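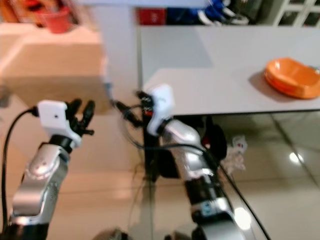

Pale table, shiny tiles.

kettle_3062: My mug leaves rings on the white table. Is a folded cloth enough under it?

Lesego Potgieter: For me yes, but wash it often.

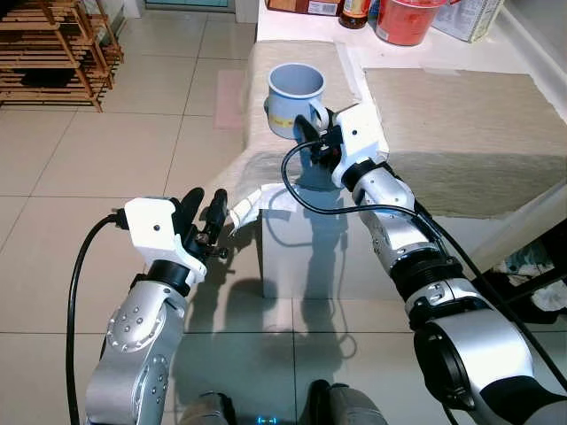
I use cotton and change it every 18 days – never plastic, it sticks.

tondeo96: I disagree. Cloth holds the damp. A cork mat is better.
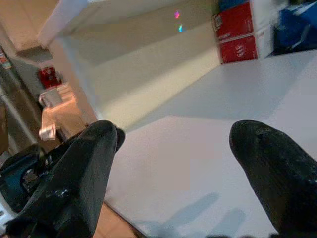

Erville, March 8, 2021

kettle_3062: I wiped the white top with soda and the rings are paler. I will keep the cloth for now.

tondeo96: Still cork for me.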